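Skerkberg is a co-operative puzzle-platform game set in a mountain town of 90 hand-drawn houses, each with its own colour scheme and its own wonderfully odd neighbours. Two players share a single lantern, and passing it back and forth is the heart of the game.

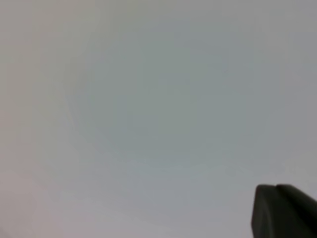

Lead designer Heike Lammers built the first prototype in January. The finished game has 400 rooms and a lively fiddle score, a favourite with players.
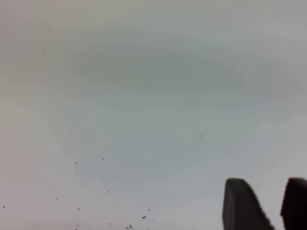 Vikas Bajpai found the Hirisgate chapter too hard for younger kids, but called the lantern passing "a joy from start to finish". An easier mode was added in a later update.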